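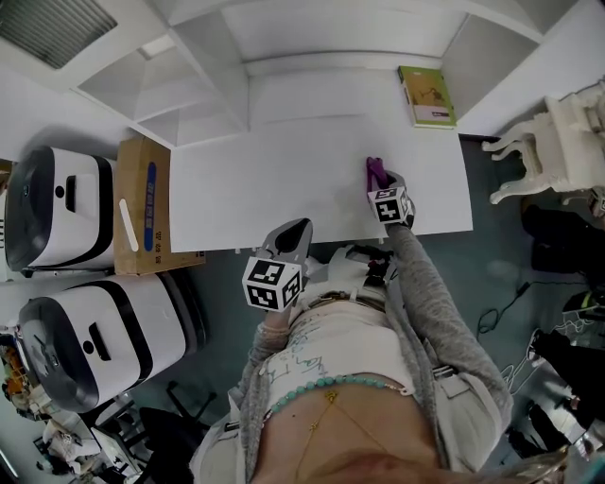
Ticket 39, Tellalley open day, demo corner
Opened: Wednesday, October 15, 2025
Status: closed

Problem: right gripper drops out of tracking during the cloth demo. The left one is fine.

10:32 Restarted the tracking software on Baxter (the demo laptop). No change.

10:49 Swapped the left and right USB ports. Still the right one. So it's the gripper or its marker cube, good to know!

11:05 Wiped the cube faces and checked the screws. One was 2 turns loose. Tightened it and ran calibration again.

11:20 Purple cloth picked up and tracked all the way through, and again with a visitor from Kivirdale holding both grippers. She got the hang of it so fast, what a great crowd today!

To do before the February visit to Roneo: thread lock on every cube screw, and pack a spare cube.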